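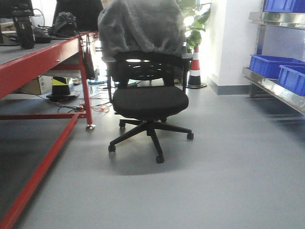 Print this page | E-mail this release

Aug 23, 2025

Tillier and Pirketti to collect bin and tray handling examples at Havby

Tillier will record 800 examples for its Kikuchi learning system.
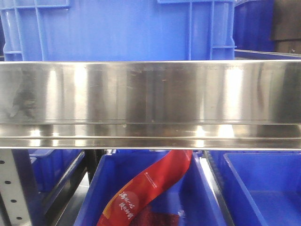 How many examples exist so far? The set holds 696, of which 500 have been checked.

Each recording pairs arm motion with wrist and fixed camera views.

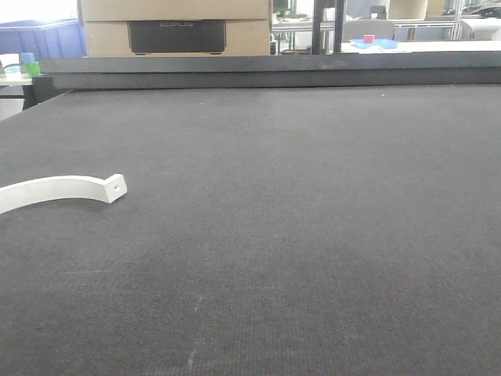
Work surface at Havby, fixed camera view.

"Failed attempts are labeled and kept," said Akihiko Hattori, data lead at Tillier.
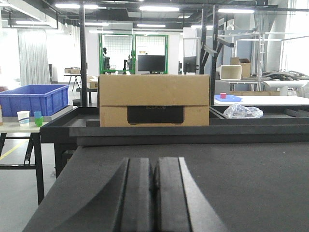
Wrist camera view with upright cardboard box.

Contact: Dezső Dudás, Pirketti

Print | E-mail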